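[stendutau-tabletop] Re: Printed checker mats, paper or something better?

From: Şükran Sarıgül
To: stendutau-tabletop

On the list somebody from the Flimumeck workshop wrote in January:

> Hello all,
> we have a checkerboard with markers which we printed on office sheets and
> joined with tape. It was good for two weeks. Now the corners are lifting
> and at each seam the squares do not meet anymore. We want to order one
> big mat in one piece. My questions:
> 1. Do you make the drawing yourself or does the print shop do it?
> 2. Glossy or matte?
> 3. How do you clean it, and does the black stay black?
> 4. What small objects do you put on it? Ours disappear on the pattern.
> Thank you for any experience, also bad experience.

Hello,

I am sorry that my answer took so long, I wanted first to measure our mat again before I say something wrong about it.

We also began with office sheets and tape. In our case the problem was the printer, which made every page a little shorter in one direction. On one page you do not notice it. On a whole table the last row was away from its place by the width of a pencil line, then two lines, and I spent an evening with scissors trying to correct it. I do not recommend this evening to anybody.

The mat we have now was printed by Sönmez, a small shop in Pururberg that normally makes banners and shop windows. It is one piece, 1230 mm by 1000 mm.

1. Make the drawing yourself. I sent a vector file with the true size and wrote in the order, two times, that they must not use "fit to page". The first proof still came back scaled, to 1356 mm on the long side, so that it would fill their roll nicely. They were very kind about it and printed again, but please measure the proof with a steel ruler and not with your eye. Measure at the left, in the middle and at the right, and then also across.

Put the markers only in the white squares and leave a white border around each one. In my first drawing I made them too big and they touched the black squares at the corners, and then they were much harder to read. Also check that no marker comes two times. I had copied one row and forgotten to change it, and I found this only by luck.

2. Matte, please. We had a glossy sample for a few days, and when the lamp was on, a whole area of it turned into one bright spot. If the shop asks for an extra payment for the matte finish, pay it.

Some views of ours with the objects on it. In the second one there are small white specks and smudges on the dark squares, so you can judge for yourself whether this would disturb you.

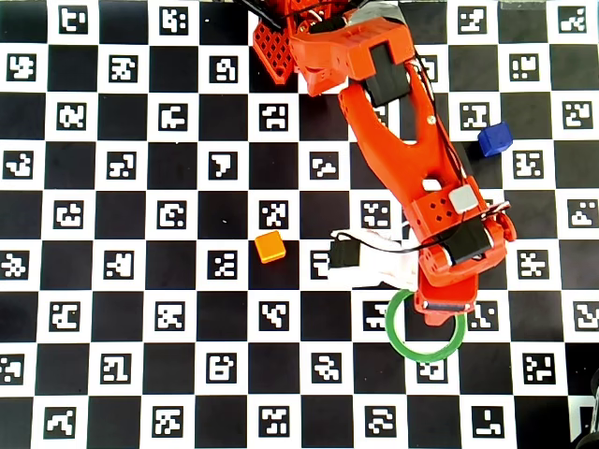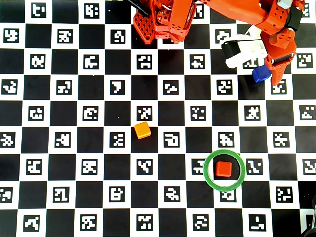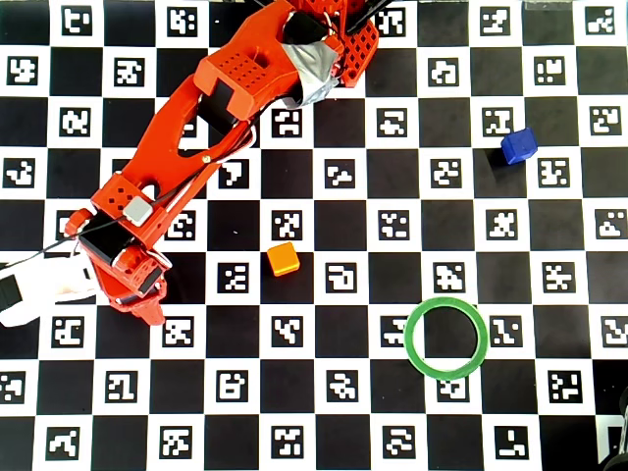
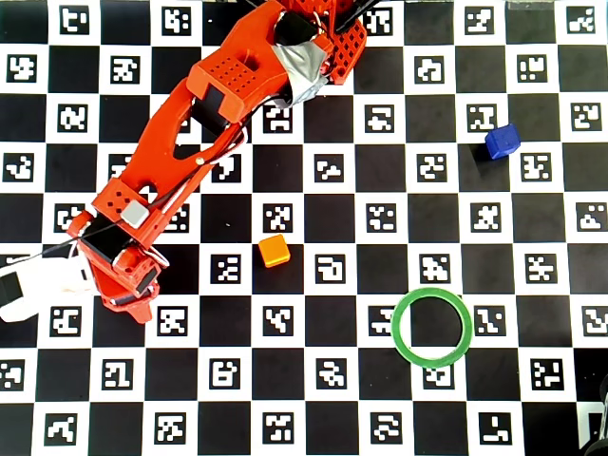

3. For the cleaning I use a soft cloth with only water, and I wipe in one direction. A colleague used window cleaner once in a corner, and after it the black in that corner was a little gray - not terrible, but I can find the place every time. Dust is worse than dirt, because on black it looks like a defect of the print. A lint roller takes it away, but try it first at the edge.

If you must store the mat, roll it with the printed side out. We did it the other way and the ends were curling up for 8 days, although I put books on them. After the books it was fine, and now it simply stays on the table and I only put a clean bed sheet over it when we go home.

4. About the objects. Black, white and gray you can forget, on such a pattern you will search for them. We took strong single colors, so an orange cube, a blue cube and a green ring. The ring was a surprise for me, I thought the pattern inside the hole would confuse people, but they find it quickly. Small cubes are better with slightly soft edges, ours with sharp ones made scratches in the samples. I had also a yellow cube, and in the evening light it looked almost like a white square, so I gave it to my nephew.

If you do your own drawing and want a second look before you pay, send it to me. I can also send you our file, but the square size may be wrong for your table. And could you write what the shop near you wants for one piece in this size? Sönmez has new prices since last month and I do not know yet if I should order the second mat there.

Best regards,
Şükran Sarıgül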